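Review: Fundska Dridance two-arm teaching station
6 July 2018

Bench equipment / Teleoperation and teaching

The Dridance is a two-arm tabletop station for recording manipulation tasks. An operator can teach it in two ways: by taking hold of the arms and moving them through the task, or by driving them remotely from the pair of handheld controllers in the kit. Fundska sells it as a complete cell with walls, rail, arms and wrist cameras. We have used ours since April, mostly for picking up, sorting and passing over thin objects. 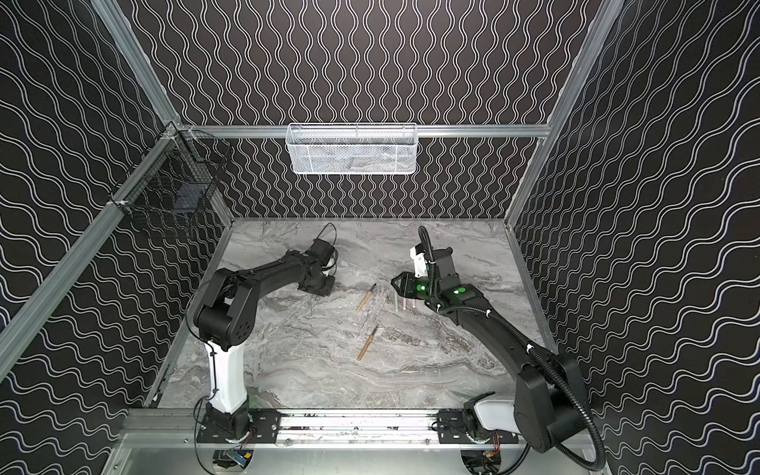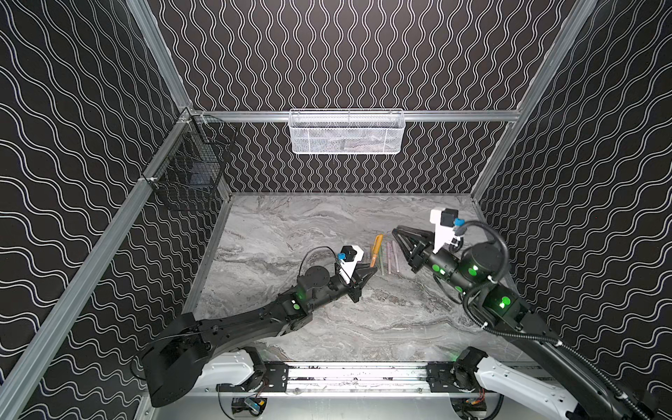
The Dridance cell set up for work with thin objects: wooden-handled tools in the first view, a row of pens in the second.

Construction

The frame is aluminum extrusion and went together without trouble. Both arms stand on a rail across the front edge, which leaves the back and sides free. The mounting plates can be shifted along the rail. Do this before any recording, as every change in base spacing requires a new calibration and makes earlier demonstrations harder to reuse.

The printed wall panels are a sensible choice. The wave pattern hides the room from the cameras and gives the software some texture to work with. The marble-patterned floor is less successful. Small metal parts are hard to pick out against the gray veining, and on the operator's screen we lost sight of thin pins more than once. A plain mat solved the problem but should not be an extra purchase.

The wire baskets hang on the frame and are useful as drop targets. The electronics below the rail are more exposed than we would like. We added a strip of clear plastic over ours.

Teaching by hand

In hand mode the motors compensate for gravity and the arm follows light pressure at the wrist. Large motions are smooth. Small ones near the floor are not, and there is a noticeable stick at the shoulder joint when changing direction slowly. For a pen or a chisel, where the fingers must close at the right height above the surface, this costs time.

The second limitation is that the operator's hands appear in the camera recordings. The software can replay the motion afterward with no one in the cell and record clean video, which works as long as the objects have been put back exactly where they started. Any error in their placement goes straight into the data. We use hand mode for fixed approaches and for showing new operators what the arm can reach, and very little else.

Teaching by remote control

Remote mode is the reason to buy the station. Each controller drives one arm, and the trigger sets the gripper opening. Motion scaling is adjustable in 6 steps. The lowest is right for lining the fingers up with a narrow handle, the highest only for crossing the cell.

Delay is low enough to ignore during ordinary picks. It becomes noticeable in two-arm handovers, where one gripper has to hold still as the other closes. There is no force feedback. The operator judges contact by eye, and new users squeeze too hard for the first hour or so.

Thin objects lying close together are the most demanding case. With five pens side by side, the fingers tend to push the neighboring pen before they close. Approaching from the end of the row is more reliable than approaching from above. We recorded 57 demonstrations of the pen task in one working day, including resets, and discarded those in which a pen rolled out of reach.

Software

Recording starts and stops from a foot pedal. Each demonstration is saved with joint positions, gripper state and all camera streams on a common clock. Trimming is quick. Labeling is not: there is no batch edit, and a set of 1000 recordings would be unpleasant to manage without scripts of your own. Export to the Drornodier format worked. Export to plain files dropped the gripper state until we installed the latest update.

Cable routing

The conduit on the right arm arcs high and stayed clear of the workspace in all our tests. The thin cables at the wrist are another matter. They loop above the gripper and can catch on a basket edge if the arm is lifted too close to the wall. Fuentealba, the dealer, supplied longer clips on request.

Ratings (out of 6)

Construction: 5
Hand teaching: 3
Remote teaching: 5
Software: 4
Documentation: 3

Recommended for groups that will teach mainly by remote control. Buyers who want hand teaching for fine work should try the shoulder joints in person before ordering.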